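Handheld grippers, small object gets dropped when packing the case

Posted 02/09/2018 in Student Projects

Our robotics club is working on a packing task: pick up small items with a pair of handheld grippers and put them in a zippered pencil case. We need 12 clean runs each before the Ocampo meet. Hard things go fine. The small soft one slips out of the jaws in over half my runs. Is it grip force or the way I come at it?
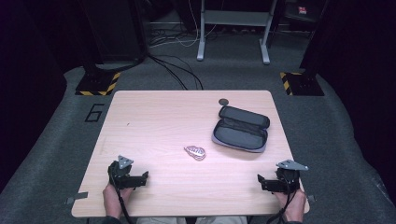

Station 6, case open, both grippers at the near edge.

Thanks for any ideas.

Parveen Dogar
Probably the approach. Come in low with the jaws nearly touching the table and close slowly. With soft stuff you want a fold of it between the fingers -- a corner isn't enough. Also use the other gripper to hold the case steady. We did 400 runs in July and that fixed most of our drops.

Rutilio Contreras
Put thin rubber on the fingertips. Check the rules first, our meet didn't allow it.

skurnero
same problem here, following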